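Pre-vote inspection, Karakaya council chamber – internal election of the assembly speaker
Inspector: Defne Yüksel
Month: May

1. Ballot box shown empty before sealing – YES
Comment: Shown to the front row only. The Plekus bloc sat at the back and had to take it on trust.

2. Seal numbers read aloud and written down – PARTLY
Comment: Read aloud, yes. The clerk's sheet has 2 of them and I was told the rest would be "added later". By whom?

3. Ballot papers counted on delivery – YES
Comment: 3,340 printed for a chamber that doesn't need a fraction of that. The Betero print shop says it was the minimum order. I'd like to see the invoice.

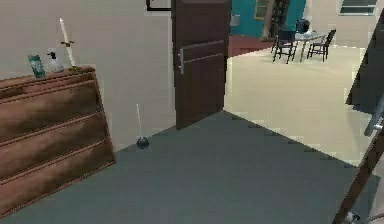

4. Spare papers locked away – NO
Comment: The cupboard has a lock. The key was in it at 10 and still in it when I left.

5. Voting booth screened – YES
Comment: Screened on three sides. The fourth faces the Dreller alliance's benches, and their whip sees no problem with that.

6. Tellers named by both sides – PENDING
Comment: Both lists are promised. I have heard that before.

Result: not passed. Reinspect before the doors open.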